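Home Syllabus Week 4 Readings Contact

Household Routines, Unit 4: The Counter Next to the Refrigerator
Instructor: Mehwish Durrani

Look at the stretch of counter before Thursday.
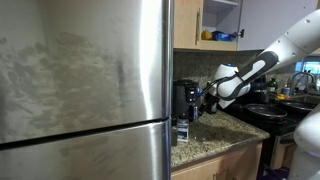
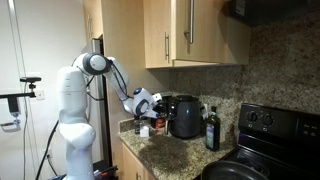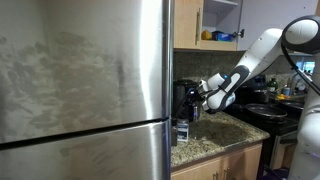
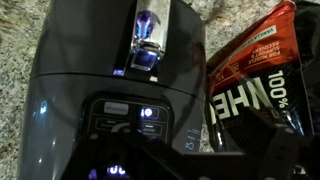

Photos: Farzana Amarasinghe

Steel doors show fingerprints. Wipe along the grain with a damp cloth, then dry.

Small appliances stay against the backsplash -- cords too. Speckled granite hides crumbs, so check it by hand.

Homework: list 11 items on your own counter and mark the ones used daily.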